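Unit 4 – Finishing a concrete floor in a converted garage or outbuilding

Course: Home Workshop Conversion, evening class, Jiltcombe
Notes prepared by Glenys Dobson, revised 6 Aug 2024

Read these notes before the practical. Unit 3 (damp testing) is assumed. If you missed it, get the sheet from Darren Sugden and work through it first, as the test results decide which coating you are allowed to use in the practical.

## 4.1 Scope

The unit covers interior slabs on grade, up to the size of a two-car garage. It does not cover suspended floors, outdoor paving, or slabs with heating pipes cast in. It covers three finishes:

- penetrating sealer
- water-based floor paint
- two-part epoxy

Polished concrete needs rented machinery and is dealt with in Unit 9.

## 4.2 Terms

**Laitance.** The weak, dusty layer at the top of a slab, formed when fine cement and water rise during troweling. A coating stuck to laitance will come off with it.

**Profile.** The roughness of the prepared surface. For thin coatings, aim for the feel of fine sandpaper. A surface as smooth as glass is not ready.

**Pot life.** The time between mixing a two-part product and the point where it can no longer be spread. It gets shorter as the room gets warmer, and shorter again if the mix is left standing in a deep bucket.

**Recoat window.** The period in which a second coat will bond to the first without sanding. It has a start and an end. Students tend to remember the start and forget the end.

**Cutting in.** Coating the perimeter with a brush before rolling the main area.

## 4.3 Planning the layout and edges

Draw the room to scale before buying anything. Mark each doorway, floor drain, step, and joint, and mark which walls are out of square. Older garages are often out of square by enough to show up in a run of cabinets, although it makes no difference to a coating.

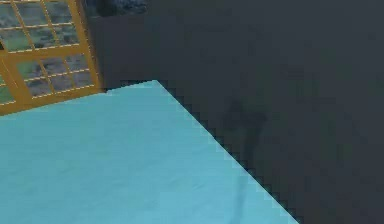 Edges take more time than the open floor and should be planned separately. On a plain rectangular room the perimeter is four straight runs and can be cut in by one person while another mixes. Doors and full-height glazed units slow this down, as the coating has to stop in a clean line against something that will be looked at closely. Where a wood-colored frame sits on a pale turquoise floor, with a thick bottom rail running along the floor edge, any smear of floor color on the rail will be obvious from across the room. Mask the rail and the base of each stile with low-tack tape, press the tape down with a putty knife, and pull it while the final coat is still soft. Tape left overnight under epoxy has to be cut out with a blade. Dark walls are a little more forgiving of dust but less forgiving of roller splatter in a light color, so mask those as well, to the height of your hand.

Decide the exit route at this stage. Write it on the plan with an arrow.

## 4.4 Surface preparation

1. Clear the room completely. Shelving on legs counts as an obstruction.
2. Scrape off old paint drips, glue, and drywall compound.
3. Degrease. Work a concrete degreaser in with a stiff brush, leave it for the time given on the label, and rinse. Sprinkle water on the former oil spots. If it beads, repeat.
4. Remove laitance by grinding or etching. See the comparison below.
5. Vacuum twice, the second time at right angles to the first.
6. Repair cracks and holes (4.5).
7. Leave to dry, then repeat the damp test from Unit 3.

| Method | Suits | Drawbacks |
|---|---|---|
| Hand-held grinder with diamond cup wheel | Edges, small rooms, old paint | Slow, leaves swirl marks |
| Walk-behind grinder | Whole garages | Rental cost, will not reach corners |
| Acid etch | Bare, clean slabs | Rinse water to dispose of, no effect on painted areas |

Grinding concrete releases silica dust. In this class a shrouded grinder, a suitable vacuum, and a fitted respirator are required. A paper mask from the paint aisle is not accepted. Ashley Ackroyd signs out the respirators and will want to see that yours seals before you start.

## 4.5 Cracks and joints

Treat hairline cracks as part of the surface. They usually fill with the first coat.

Cracks wide enough to take the edge of a coin should be opened with a crack-chasing wheel, vacuumed, and filled with a rigid epoxy or polyurea filler, then ground flush. Cement-based patching mix is acceptable under paint but shrinks back under thin epoxy and leaves a visible line.

Control joints – the straight saw cuts in the slab – are there to move. Filling one with rigid material moves the crack somewhere else. Either leave the joint open and coat down into it, or use a flexible joint filler and accept that it will show.

## 4.6 Quantities

Spread rates on the can assume a smooth, sealed surface. A ground slab takes more on the first coat. For the exercise, use the following allowances:

- first coat: label rate plus one quarter
- second coat: label rate
- waste left in tray, roller, and bucket: one small can per job, whatever the size

**Worked exercise.** The Tapley workshop has a floor of 758 square feet, of which 58 is under a fixed machine base and is not coated. The area to be coated is therefore 700 square feet. Work out the total for two coats from the label rate on the product sheet, adding the first-coat allowance and the waste can. Show each step. Round up to whole cans at the end and at no earlier point.

Buy all tinted product in one order and check that the batch numbers match. If they do not, pour the cans together into a larger container and stir.
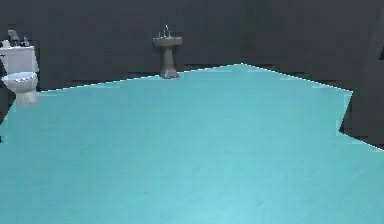
For two-part products, batches cannot be combined in this way once hardener has been added. Mix full kits only. Splitting a kit by eye is the most common cause of soft patches we see in the practical, and a soft patch cannot be fixed by adding hardener on top. It has to be scraped out.

## 4.7 Application

Check the slab temperature with a surface thermometer, and check it against the range on the product sheet. Air temperature is a poor guide, as a slab lags well behind it in spring.

Cut in a strip the width of a brush along the far wall only, then roll up to it while it is still wet. Continue in bands back toward the exit, cutting in each side as you reach it. Cutting in the whole perimeter first gives a picture-frame effect, with the edges drying to a different sheen.

Keep a wet edge. Use a roller on a pole, load it evenly, and finish each band with light strokes in one direction. Pour epoxy out onto the floor in a ribbon straight after mixing and spread it from there.

If an anti-slip additive is used, put it in the last coat. Broadcast it by hand into the wet surface or stir it in, according to the sheet. Stirred-in grit sinks, so keep stirring.

## 4.8 Curing

Dry to the touch, ready for foot traffic, and fully cured are three separate stages. Do not place a workbench or parked vehicle on a coating before full cure. Trestle legs with small feet do more harm than a flat cabinet base of the same weight. Rubber mats can stain fresh coatings and should stay off until the sheet allows them.

## 4.9 Case notes: Dreltetdale

King-fai Fu coated a single garage at Dreltetdale in May using a water-based paint over an etched slab. The coating lifted in two strips behind the front door, matching the position of the car tires. A damp test had been done at the rear of the slab only. Sandra Tunstall took a second set of readings near the door and found them well above the limit. The strips were ground back and left bare with a penetrating sealer.

Points for discussion:

- Where should the test positions have been?
- Would epoxy have held?
- What would you tell the owner about the boundary between the two finishes?

## 4.10 Before the practical

Bring knee pads, old shoes, a notebook, and your scale drawing with the exit arrow marked. Rollers and trays are supplied. The test slabs have been degreased but not ground.

Reading: product sheets 2 and 5 in the class folder, including the small print on recoat times.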